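The Tile Man

By Dayana Lozano
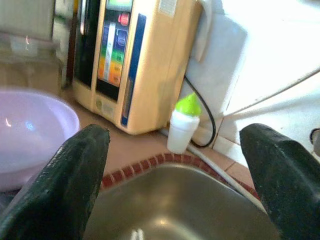
A steel sink edged in small dark red tile, with beige-tan tile on the counter behind it.

Amparo Grajales wanted the kitchen done before her sister came in August, and she had 500 dollars to do it with. She told Gilberto Ospina this on the phone before she told him her name.

He drove out to Bendport on a Tuesday morning. The house was on the last street before the cannery, one story, white, with a carport that leaned. She met him in the driveway in her work shoes.

"You did my cousin's bathroom," she said.

"Which cousin?"

"Rocío Tamayo. On Muñoz Street."

He remembered the bathroom. It had taken him 9 days, and she had fed him lunch on every one of them. He did not remember her saying anything about a cousin.

In the kitchen he put his hand on the counter and pushed. It moved a little. He got down on the floor with his flashlight and looked up at it from inside the cabinet, where it smelled of old sponges, and he stayed there long enough that she asked if he was all right.

"Who put this in?"

"My husband."

"When?"

"The year we bought the house. He did it in one weekend." She was standing by the stove with her purse still on her arm. "Is it bad?"

"The plywood is bad. The tile he did fine."

She nodded as if she had heard this before. Her husband had worked 28 years at the Vusura warehouse, she said, and had never tiled anything before that weekend or after it. He borrowed a cutter from Colton Leclerc next door. He cut his thumb on the Saturday and finished on the Sunday with a dish towel tied around it.

Gilberto wrote some numbers on the back of a receipt. New plywood, backer board, thinset, grout. He could get the tile at Sillomine, where they kept the ends of old orders on a shelf in back and sold them by the box. He would charge her for two days and work three. He did that sometimes and did not mention it.

"I can have it out by noon tomorrow," he said. "You won't have a sink until Friday."

"Have what out?"

"The counter. The tile."

"All of it?"

"It has to come up to get at the wood."

She put her purse down on the stove. Outside, somebody was running a leaf blower, and they both waited for it to stop. It didn't, so she talked over it.

"Can you put the same ones back?"

He told her what he told everybody. Old tile breaks when you pull it. You lose half, maybe more. Then you spend a day scraping the backs of the ones that are left, and they never sit quite flat again. It costs more to save them than to buy new. All of this was true.

"The little ones, then," she said. "Around the sink. Just those."

"Those are the worst ones to get off."

"All right," she said, and wrote him a check for half.

He came back the next morning at 7 with the pry bar and the buckets. She had cleared everything off the counter and left coffee on the stove for him, and a note that said she was at work until four. He drank the coffee. Then he started at the far end by the wall, where the mortar was thin, and the big tiles came up fast. Some broke and some didn't. He threw them all in the same bucket.

When he got close to the sink he stopped and went out to the truck for the small chisel.

It took him most of the day. He worked the blade under each one from the grout side and tapped it with the heel of his hand, and when a tile let go he set it on a towel on the floor. He lost a few. Near the faucet he found one that had been put in with the glazed side down and then, he guessed, turned over, because there was mortar on both faces. Someone had cleaned off the front with a knife. The scratches were still there.

Colton Leclerc came over at two o'clock and stood in the doorway with his hands in his jacket.

"She tell you that's my cutter he used?"

"She did."

"Never got it back," he said. He watched for a while. "What are you saving those for?"

"She asked me to."

"She paying you for it?"

Gilberto tapped another one loose and turned it over to look at the back. "Hand me that bucket," he said, and Colton came in and handed it to him.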